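Right, I promised a few of you I'd write up how buying the flat went, so here goes. Long thread, put the kettle on.

For anyone new: first-time buyer, two-bed flat, second floor, leasehold. We started looking in October and got the keys on August 2, 2025. Yes, that is a very long time. No, I don't want to talk about the wedding we missed for a viewing.

We saw 14 places before this one. I kept a spreadsheet with a column called "smell" and it was the most useful column by miles. Estate agents will talk about light all day long and never once mention that the hallway reeks of drains.

The agent was Laurinda Falcão at Dovora and I've got nothing but nice things to say. She rang back! Every time! After months of leaving messages with other firms I nearly cried the first time my phone went within the hour.

So, the offer. Asking price had already been cut once, and it had been sat on the market since before Christmas. Thắng Trình (mate from work, bought two streets over) told me to go in low and then be boring about it. Offer, wait, say nothing. I am terrible at saying nothing.

They turned down the first one. I went up a bit and they said yes the same afternoon, which of course made me lie awake wondering if I should've held out. Thắng says everybody does that, and to stop texting him at midnight.

Lease length!! Please, please ask about this before you get attached. The one we loved most over the winter had 75 years left on it. Our broker, Trí Quan, went very quiet on the phone and then said "have they mentioned extending it?" They had not mentioned extending it.

If you're where I was and have no clue: as a lease gets shorter it can get harder to borrow against, and harder to sell later on. Extending costs money and takes ages. We asked the seller to start the process, they said no, we walked. I sulked for a fortnight.

The kitchen in this one sold me, I'll admit it. Stainless steel fridge with a pull-out drawer, when every other place we saw had a little white box humming under the counter. I have wanted a fridge with drawers since I was a student.

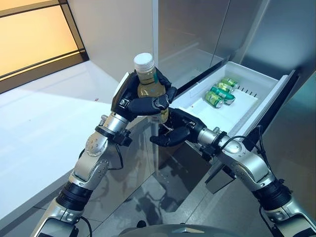

Fridge drawer open, bottle of something pale gold in hand. I'm easily pleased.

Back to the grim bit, then. The survey. We paid for the fuller one and it came back at 50 pages, and I read the whole thing on the bus and wanted to get off and live in a field. Everything was orange or red.

Trí told me to ring the surveyor and ask what he'd worry about if it were his own flat. Best advice of the entire year. He had two things: a bit of flashing on the roof (freeholder's job) and the bathroom extractor. The rest was him covering himself, more or less.

Then the management pack. Oh, the management pack. The block is run by a company called Ngubane and our solicitor asked them for it in spring. Five weeks! For a set of accounts and a letter about the bins!

Our solicitor, Tài Phùng, was lovely but only did email, and always after six in the evening. I learned to send all my questions in one go with numbers on. If I sent them one at a time I'd get an answer to the last one and the others fell down a hole.

Things I'd ask for on day one next time: the last few years of service charge bills, whether any big works are planned, who insures the building, and whether you're allowed a cat. (We are. In writing. I checked twice.)

Moving day itself was fine. One sofa leg lost, still missing. If you live on the stairs side of the block and have found a sofa leg, hello, I'm your new neighbour.

Someone's asked what's still to do: extractor, bedroom blinds, and finding out what the third switch in the hall is for. I've flicked it loads and so far nothing. Suggestions welcome, will report back when I've tried the loft hatch.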